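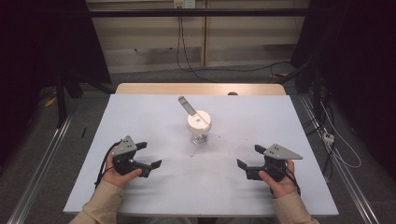 The Procedure for the Recording of Household Tasks, second revision, required that every demonstration be given by an employee of the Plevdale office in good standing, and that the employee give it in silence. Magdalini Michailidis had been in good standing for eleven years. She was assigned to the kitchen tasks in April, after the transfer of the Eltow staff, and was issued a pair of hand-held grippers and a copy of the Procedure. The first task on her sheet concerned the utensil. It was to be found lying across the white lid of the glass jar, with its blade toward the far edge of the table, and it was to be taken up from there without disturbing the jar. The Procedure allowed either hand. It did not say what the other hand should do in the meantime, and Mrs. Michailidis, who disliked an idle hand, held hers ready on the opposite side of the jar.

Her recordings were forwarded each evening to the Qaisi building, where the machines were taught from them. She had never been to the Qaisi building. Employees who gave demonstrations were not encouraged to visit it, on the ground that they might begin to perform for the machine they had seen and neglect the task they had been given.

The supervisor of recordings was Iraklis Ververidis. He reviewed her work from a desk in the corridor and returned it with remarks in the margin of the daily sheet. For the first weeks the remarks were brief. "Accepted." "Accepted." "Please begin from the rest position." Then, beside demonstration 66, he wrote a longer one.

"There is a pause before the grip closes. Kindly account for it."

Mrs. Michailidis considered the matter overnight and submitted her account in writing, as the Procedure required.

"The pause has been present in all of my work," she wrote. "My mother paused in the same way before lifting anything made of glass, or anything standing near it. I was not aware that I had retained the habit. I am able to remove it if the office so directs."

Mr. Ververidis did not reply that day or the next. He was known to be a careful man, and the question was a new one. The Procedure had a section on hesitation, which was to be discarded, and a section on care, which was to be kept, and it gave no means of telling one from the other. He wrote to Worner, the firm for which the recordings were made, and asked for guidance. Worner replied that guidance would be provided in the third revision.

In the absence of guidance he came into the recording room himself and asked to observe. He stood against the wall with his hands behind him. She had gone on to the bowl by then, the task in which both grippers must arrive together and close on the sides with equal pressure, and she gave it several times at the ordinary pace.
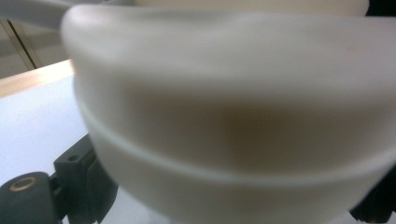
"Does the machine copy the pause as well?" she asked, when the recorder had been stopped.

"It copies whatever is present in most of the demonstrations," said Mr. Ververidis. "If you pause every time, it will learn to pause."

She set the grippers down on their stand. He remarked that she might now break silence freely, the recorder being off, and she said that she had nothing further to ask. He remained where he was. After some time he inquired whether her mother had ever broken anything.

"One dish," said Mrs. Michailidis. "She had been called away from the table and was hurrying back."

He entered this in his notebook, although there was no column for it.

The decision was issued on a single page. Demonstrations by Mrs. Michailidis were to be accepted in their present form pending the third revision. The pause was to be designated an approach interval and was not to be shortened in editing. Other employees were neither required to adopt it nor forbidden to do so. A copy was placed in the file, and a copy was sent to the Qaisi building, which acknowledged receipt.

The third revision arrived after the summer. It dealt at length with the labeling of cables and the proper storage of sleeves and gloves, and it made no mention of hesitation or of care. Mr. Ververidis read it twice and put it in the drawer with the others.

On October 8, 2025, he was called to the Qaisi building to witness an acceptance trial, and he obtained permission, by a method he did not record, for Mrs. Michailidis to accompany him. They were given chairs behind a rope. A technician laid a spatula across the lid of a jar and stepped away. The machine brought its arms forward over the table and lowered them on either side, one to do the work and one, it appeared, to be ready. Then it stopped.

The technician glanced at his screen and reached toward the switch.

"Please allow it to continue," said Mr. Ververidis. "That is the approach interval."

Mrs. Michailidis said nothing. She had taken hold of the rope in front of her — lightly, near the post — and she did not let go of it until the fingers had closed.

Print this story | E-mail this story

More recent fiction
The Night Register at Eltow
A Correction to the Minutes
Inventory of the Lower Stacks
The Second Interpreter

Contact the editors | Copyright 2025, all rights reserved by the authors | Back to top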